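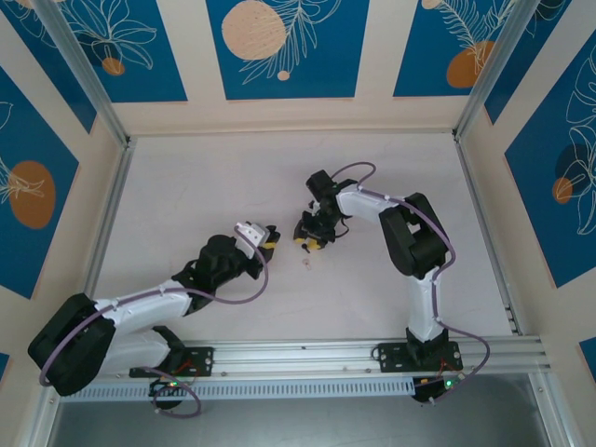
Two arms on a rail over a pale work surface, purple cable looped along the left one.

Hiltcombe to charge for lost property from July

Posted 5/3/22

Bus riders in Hiltcombe who leave something behind will soon have to pay to get it back. Operator Ouali Transit says it will charge $2 for each item claimed at its Ernstead depot starting in July, and will keep things for 22 days before giving them away or throwing them out.

The company calls this "a modest handling charge." It has not said what the handling costs now, or what it did with the money it saved when the downtown claims window closed last fall. The depot is at the far end of the Kernau line, and riders without a car will be paying bus fare both ways on top of the fee. 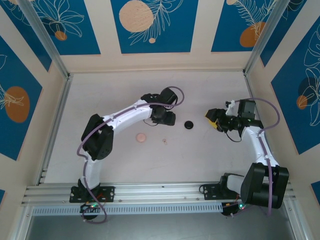

Ouali says the charge will cut down on junk, which seems hopeful. People don't lose things on purpose, and a fee won't make them check under the seat. What it may do is leave more small stuff sitting in the bins. A plain black round puck no bigger than it needs to be, like the one near the left gripper, could mean something to its owner and still look like trash to a clerk. The new rules don't say who decides.

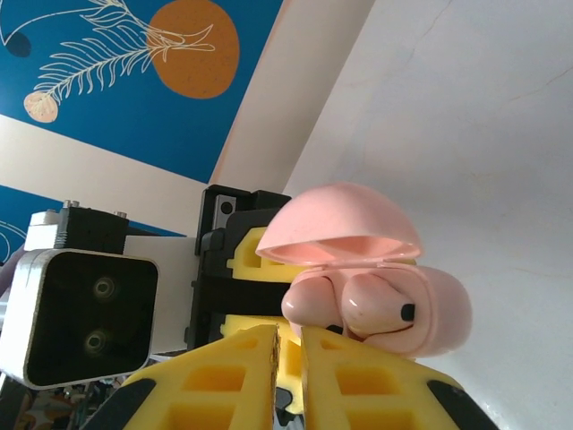 Chih-ming Tse wrote to us that the fee itself is not the worst part. The depot counter will be open two afternoons a week, he said, "and both of them end before I get off work." He has asked the company twice for evening hours and has yet to get an answer.

Ouali did reply to our questions, in one paragraph that repeated its press release. It says it will review the policy after 11 months. It would not say what number it will be looking at, or whether the results will be made public.

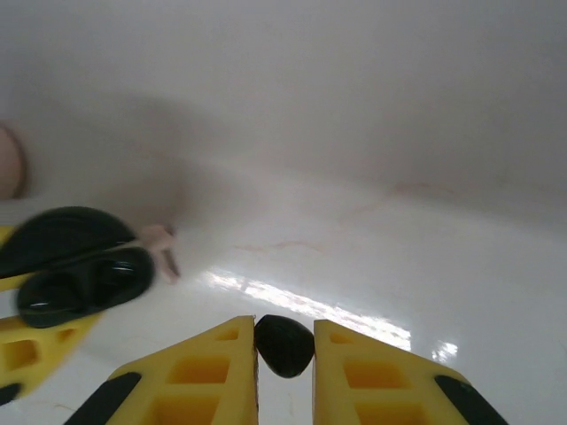 A small, glossy dark object between yellow fingertips.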